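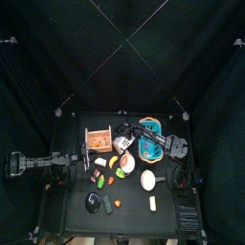
4.2 Black surrounds and the matching of small colour differences

The claim that a black surround makes people better at telling close shades apart is repeated in most handbooks on colour work, usually with no source. Where a source is given, it tends to lead back to one set of trials at Vultanberg, in which 14 people sorted painted chips in a black booth and again in a white one. The gain reported was small, and the order of the two sessions was never swapped, so practice alone could explain it. There is also the question of what "black" means in these accounts. A surround of the sort in Figure 4, with dark fabric walls and a black tabletop, still has light-coloured cords crossing over the fabric, grey brackets at the corners and a strip of beige floor along the front edge. Few authors say whether such things were in view of the person doing the sorting, and fewer still say how much light came back off them.

Figure 4. Black tabletop within a dark fabric enclosure.

De Luca's reanalysis of the Zarkura records is more careful, though we are not convinced by it either. It draws on 2535 single matches made by 265 people, which sounds a great deal until one sees that most people gave fewer than ten matches and a handful gave over a hundred. Once those few are set aside, the advantage of the black surround drops to a level we would not care to defend. The paper mentions this in a footnote - and then carries on as before.

The Ona trials are sometimes brought in as support. They used grey surrounds of differing depth, with no true black among them, and their darkest condition gave the worst results for yellow chips. Innes, the only site to test the same people in February and again in summer, found larger shifts between the two seasons than between any two surrounds.

We do not say that the surround has no effect. Strong contrast plainly alters how light or dark a chip looks, and anyone can check this with two sheets of card. Whether it helps a person pick the right match is a separate matter, and the evidence for it is thin. In the trials reported in Section 5 we therefore treat surround as a source of error to be held steady, and we make no correction for it.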